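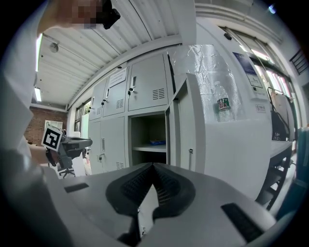 Why would I pay 390 euros for something I must squeeze with my own hand, a reader wrote under my article in March, when the same money is already a good part of a small arm? I answered him at that time that I had not tried it and could not say. Now I have used the Kinovis hand gripper for three months, so I can give a better answer, although it is maybe not the answer he wanted.

Kinovis Hand Gripper, second version
Bought from: Leltum web shop
Price paid: 390 euros, spare finger set 149 euros
Review date: Aug 21, 2022

The tool is for people who want to record how a hand does a task, so that a robot can learn it later. You hold it, you do the task with it, and a camera above the fingers keeps everything. I work in a small lab where we teach machines to open and close things: drawers, boxes, doors of lockers. Before this we used the Tonavov glove, and I will compare with it where I can.

The body is grey plastic and feels solid in the hand. Mine fell from a desk in the second week and has only a scratch. The two fingers are black, with rubber pads, and the inner side is ribbed. They close in a V shape, and the gap between the tips is narrow. This I like very much, because with the glove I never knew exactly where my grip would finish. With the Kinovis I look at the tips and I know.

Doors of metal lockers are a good test for such a tool. The door is thin, the lock is small, and there is nothing big to hold. To take the edge of a half-open door and swing it out was easy from the first day. To turn a small key is another matter. The ribs hold the flat part of the key well when you come straight to it, but if you come from the side, the key goes between two ribs and turns a little by itself. After some practice I could do it most times. A colleague with smaller hands learned it faster than me.

The squeeze handle is too stiff for long work. After one hour my thumb was tired, and after two hours I made mistakes. The manual says the spring becomes softer with use. I have now 2,132 recordings made with the same unit and the spring is as hard as before. There is a screw to adjust it, but you must open the housing, and the manual shows the screw of the first version, on the wrong side. I found it by myself in the end.

The software is better than I expected. It installs without trouble, the recordings are saved with clear names, and you can delete a bad one immediately with a long press. The marker tracking needs even light. Near our window it lost the position in the afternoon — not each time, but often enough that we now pull the blind down before we start. With the Tonavov glove we did not have this problem, but the glove had to be calibrated every morning, and this took more time than the blind.

About the spare fingers I am less happy. The rubber on the left pad began to come off at the tip in the third month, and the pads are not sold separately. You buy the full set for 149 euros, with two screws and a small bag. For a piece of rubber this is expensive. I wrote to the shop and they replied the next day, very politely, that single pads are "under consideration". I have glued mine for now.

Delivery was from the warehouse in Tseng and took nine days. The box was good. The USB cable inside is short, so plan for a longer one if your computer does not stand beside you.

So, to the reader from March: if you want to see something move by itself on your table, buy the small arm. If you need many recordings of ordinary tasks and you already have a robot to use them, I would buy the gripper again, and I would order the spare fingers together with it to pay the shipping only once.

Good: solid body, clear view of the tips, simple software
Less good: stiff handle, price of spare fingers, old drawings in the manual
My mark: 7 out of 10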